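Kitchen robot rules get their first rewrite, and I kind of like it

If you've ever tried to read the Derkeck handbook on robots in home kitchens, you have my sympathy. The old one ran to 261 pages. The new draft came out on 2025-08-08, it's a lot shorter, and I read the whole thing over two pots of coffee.

The big change is what the drafters call the "hot zone" rule. Any arm working near a toaster, kettle or stove has to slow down well before it gets close, and it has to stay slow until it's clear again. Berberg and Lahtinen both already do a version of this in their test kitchens, so I don't expect much grumbling there.

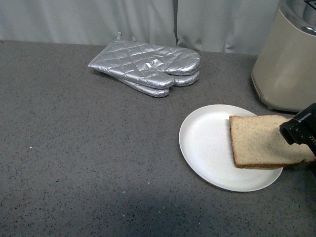
Then there's the food contact part, my favorite (yes, I have a favorite part). Grippers that touch food now need a written cleaning plan, and a gripper that has handled anything else has to be cleaned before it goes back to bread or fruit. I can't believe that wasn't in there before!

Test labs will also have to keep a log of every drop, squeeze and missed grab — even the harmless ones. Flusance shared its own log with the drafting group, all 1,749 entries of it, and I'm told it made for a long afternoon.

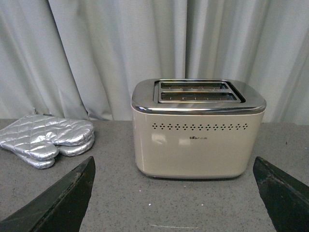
I do have one gripe. The draft asks for 650 clean runs of each task before a robot can work with people in the room, and it treats moving a slice of bread the same as pouring boiling water. That seems off to me, and I've said so in my comment. Small labs are going to feel it the most.

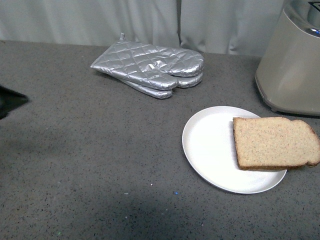
Do the new rules cover robots that are already in use?
Only when they get a new arm, a new gripper or a major software update. Everything else can stay on the old handbook for 5 years.

Comments are open until October, and the form is short.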